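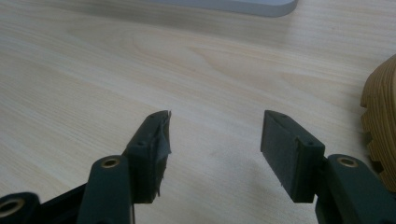 **Does a glossy tabletop need a coaster policy?** Our group says it needs a better cleaning routine first, and we are not fully convinced the coasters do much.

## Study table surfaces: project report

Érica Pimentel, Rui Serrano, Dale Lévesque
Oct 18, 2024

The school's furniture guide says a pale, smooth table "stays looking new with a quick wipe." We doubted that from the start. Pale wood hides dust pretty well, but smudges catch the light as soon as you sit down at an angle to the window.

### What we did

We split one table in the Coscombe study room into two halves. One half got a dry cloth, the other a damp cloth and then a dry one. We did this for 9 days. Rui wrote up the notes, and Dale did most of the wiping (he wants that on record).

### What we found

The damp half looked better to all three of us. That sounds like a result, but we knew which half was which, so it is weak evidence. Small specks came back on both sides by the next morning. Wiping along the grain is supposed to leave fewer streaks. Érica thought it did. Rui and Dale saw no difference.

### Problems

The room seats 20 and we could not keep people from leaning on our table. The lighting changed every day too. Ms. Wuyts suggested having someone outside the group judge the halves, and we should have asked for that sooner.

### Next

We want to repeat this in January with a blind judge. Until then we would not quote the guide's claim to anyone.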